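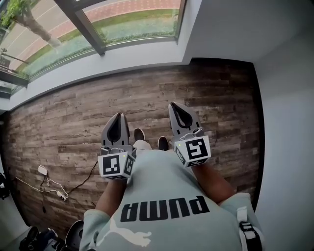
Womit wischt man einen Dielenboden, der schon so viele Jahre hinter sich hat?

»Mit fast nichts«, sagt die Bodenlegerin und lacht. »Lauwarmes Wasser, ein kleiner Schuss Holzseife, und dann den Lappen auswringen, bis wirklich kein Tropfen mehr kommt. Die meisten Leute meinen es viel zu gut mit ihrem Boden!«

Wir sitzen in der Werkstatt von Jondby, zwischen Musterbrettern und einer Kanne Tee, die in den zwei Stunden unseres Gesprächs dreimal neu aufgegossen wird. Gelernt hat sie in einem kleinen Betrieb, den es heute nicht mehr gibt, und wer sie nach Astlöchern fragt, muss ein bisschen Zeit mitbringen. Braun und Grau nebeneinander, helle Streifen, eine Maserung, die man auch im Stehen noch gut erkennt: So mag sie Dielen am liebsten. »Viele Kunden rufen an und möchten das Graue weghaben. Ich frage dann immer erst, ob sie schon einmal einen ganzen Tag mit dem Boden verbracht haben, morgens bei Licht von der Seite und abends mit der Lampe. Danach wollen es einige doch behalten.«

Ihr größter Auftrag bisher war das Gästehaus Prusthorpe, 274 Quadratmeter auf zwei Etagen, im Februar, bei Heizungen, die nur taten, was sie wollten. 700 Meter Sockelleiste hat sie in jenem Winter zugeschnitten, die anderen Baustellen mitgerechnet, und die meisten davon dunkel gebeizt. »Eine dunkle Leiste gibt dem Raum einen Rand, wie ein Passepartout beim Bild. Gerade unter Fenstern finde ich das schön, da läuft der Boden sonst so ins Helle hinein.«

Und die Richtung? Da holt sie aus, schiebt die Tasse weg und legt mit den Musterbrettern den halben Tisch voll. Früher habe sie stur zum Licht hin verlegt, so stand es im Lehrbuch. Heute geht sie erst durch die Tür, bleibt stehen und schaut nach unten. »Wenn die Dielen quer vor einem liegen, wird man langsamer, finde ich. Im Flur mag ich das nicht, aber in einem Zimmer, in dem man bleiben möchte, sehr.«

Beim Öl schwört sie auf dünne Schichten und viel Geduld. Straßenschuhe stören sie übrigens überhaupt nicht, nur die Steinchen in der Sohle, und dagegen hilft eine ordentliche Matte vor der Tür.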